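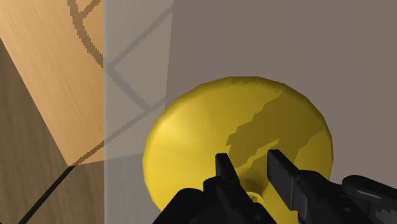

December
By Adhiambo Mussa
2 min read

Teleop update, quick one. The Wurketti sim is where most of our demos come from now, and December was the first month we got more usable ones out of it than off the real arm. Target was 140. We're at 126, so 14 to go, and I'd like those done before the Delville people log on next. Current task is the lid: hand controller, come in over the knob, close, lift, set it on the board. Sounds like nothing. The hard bit is the approach. You want to stop with the fingers open and the knob sitting below and between the tips, then go down, then close. If you close while you're still coming down you end up pinching air and the policy learns to pinch air too. Ask me how I know. Also the shadows on that yellow have jagged edges and people keep steering by them. Don't. Use the knob.

Couple of things on recording.

Keep it under 60 seconds. Longer than that and it's mostly dithering, and the dithering gets learned. If you lose the knob, back off and discard the take, it's one button. Please don't save it and write "sorry" in the notes field.

Go slow near contact, normal speed everywhere else. Several of the early takes are slow the whole way thru and the arm now creeps across the table like it's afraid of it.

Vary your start. Left, right, high, low. We have way too many that begin from the same spot becuase that's where the reset leaves you.

For the real arm we're still guiding by hand, 2 people, one on the wrist and one on the record pedal. Sánchez has the older arm through the end of the month so book the Cistatach one instead. The sheet is on the door. Put your name AND the task, last time I had to go round asking.

Hand guiding vs remote, which is better? Got asked this again. For the lid I think by hand gives smoother lifts, remote gives more variety. Mixed set is training tonight. Will post the numbers when I have them, good or bad.

Still need someone for the 7 am slot. Controllers are charged, spare batteries in the top drawer.

4 comments
9 shares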